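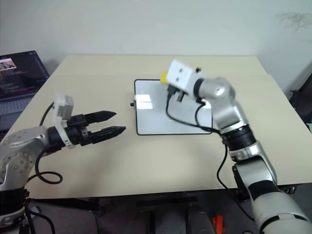 Fig. 4. Bancada de dois braços com o quadro branco entre eles.

Tempo de leitura: 2 min

4. Posto de limpeza de quadros: arranque do turno

Vale para os postos Rilia montados pela Tavine. Quem vem da limpeza manual: já não se esfrega, prepara-se e vigia-se. O pano fica para os cantos e para o que o braço deixar.

1. Ler as notas do turno anterior. Assinar.
2. Mesa livre de canetas, copos, papéis.
3. Pousar o quadro deitado entre os dois braços, ao alcance de ambos.
4. Ver os cabos um a um. Folga suficiente para o braço rodar, sem prender na borda da mesa.
5. Abrir o programa no portátil e confirmar a imagem das câmaras.
6. Sair da zona de alcance. Só depois, iniciar.

CUIDADO: mãos fora da mesa com os braços ligados. Mesmo parados. Para mexer no quadro, pausa primeiro.

4.1 Passagem do apagador

A pressão é o que dá mais trabalho a quem começa. Muita, e o quadro foge; pouca, e a tinta fica. Ver primeiro como o apagador está preso: pega amarela entre os dois dedos pretos, ponta cinzento-escura encostada à superfície. Um traço fino como o 6 a laranja-amarelado perde-se fácil no monitor quando há reflexo no quadro, por isso confirmar a olho, de fora da zona. O grampo segura a borda esquerda, não aliviar a meio do ciclo.

7. Correr um ciclo de teste em velocidade reduzida.
8. Se restar tinta, repetir até 2 vezes. Depois disso, pano e registo na folha.
9. Trocar a borracha aos 2.000 ciclos, mesmo que pareça boa.
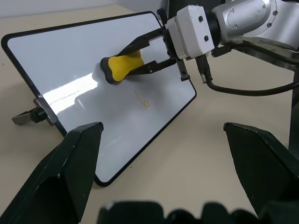

NOTA sobre funções: o operador passa a responsável de posto. Formação de 14 horas, dada pela Hegarty, dentro do horario. Na unidade de Killey fizeram-se quase 3.305 ciclos em março, e o que mais pesou foi vigiar, muito tempo de pé a olhar. Rodar com o colega a meio do turno. Quem pára o braço por dúvida não tem de se justificar, basta anotar a hora e o passo em que ia.

10. Fim de turno: pausar, braços em repouso, desligar. Folha assinada antes de sair.

Falhas de câmara: ver secçao 6.

Este site usa cookies para melhorar a navegação. Aceitar | Definições

© 2019 Tavine | Contacto | Voltar ao topo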